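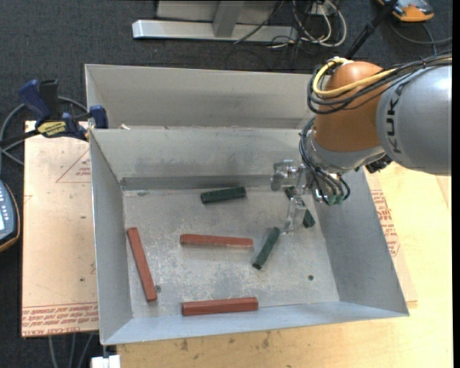

Zofia Borkowska

A few posts on metal bins, after the questions I got about what to keep loose parts in. Mostly about the floor of the bin, which people don't look at when they buy one.

Red and green blocks in a gray metal bin with sloped walls. The blocks are long and they lie however they land. One of the reds is leaning at a steep angle by the left wall, the other two are close to flat.

Look at the scratches. The whole floor has them, pale lines going every direction, plus whitish worn patches and some blotchy areas. I wouldn't replace a bin for that. Scratches on the floor are just use.

What I do replace a bin for: a seam that has opened, a rim with a burr on it, or a floor that has bellied down so the bin rocks on the bench. Run a gloved hand along the rim before you pay for a used one.

Sloped walls vs. straight walls. With straight walls a long piece can stand on end in the corner and stay there. With a slope it usually slides down toward the middle. Usually. You still get one leaning now and then.

The downside of sloped walls is that you lose floor. A bin that measures fine across the top can be a good bit smaller at the bottom, and sellers give you the top measurement. Ask for both.

I learned that by ordering 10 from a surplus place in Tarness. Good bins, too small at the bottom for the longest stock we had. We use them for hardware now.

Someone asked about the small round holes in the floor. Plenty of bins come with them and I leave them alone. If you store anything smaller than the hole, put a sheet of something over it. For blocks this size it makes no difference.

Colors. Brick red and dark green are both dark colors, and against dull gray metal they're easier to see than I would have guessed. We had gray pieces in gray bins for a while at the old Rodus building and people missed them at the end of the day.

If your parts are gray, get a bin in another color or line it. If your parts are painted or dyed, plain metal is fine.

About one thing I would not pair: red and green, if you're asking people to sort by color. Mieczysław Grabowska on second shift can't tell a dark red from a dark green in poor light, and he's not the only person like that I've worked with. If the color means something, pick blue and yellow, or mark the ends.

If the color doesn't mean anything, use whatever you have.

Chipping. The red block in the middle has a chipped lower edge, and it shows up pale. Edges go first on anything that gets dropped in a metal bin. Faces stay decent for a long time.

I keep chipped pieces in use until the chip changes how they sit. Then they go in a bucket under the bench and get used as spacers.

Lining the bin does cut down on chips. Rubber mat works but it holds grit, and then the grit scratches everything. Thin felt is quieter and looks terrible in a month. I went back to bare metal for most of ours.

Noise is the real argument for a liner. If you share a room with people on the phone, line the bin.

Cleaning: vacuum first, then a damp rag, then a dry rag. Tip it out completely, don't wipe around the parts. The strip along the base of the back wall is where dust packs in on most of the bins I've had, so use a brush there.

Don't scrub at the pale scratches. They're in the metal and they won't come off. I watched a new hire spend most of a morning on that.

How full? For long pieces, one loose layer if you can spare the space. Once they stack and cross each other, every piece you pull moves two others. If you have 200 of something, use more bins.

Price, for whoever asked: I paid 7 apiece for the last used ones, from a shop closing out its Skarivlow shelving. New is a lot more and I haven't needed new.

Reply to a couple of you: no, I don't label the inside. Labels on the floor get scraped off. Put it on the outside of the front wall, up near the rim, where you can read it with the bin on a shelf.

Will do shelves next, probably after the holidays. I still have 2 of the surplus bins from Tarness if anyone local wants them.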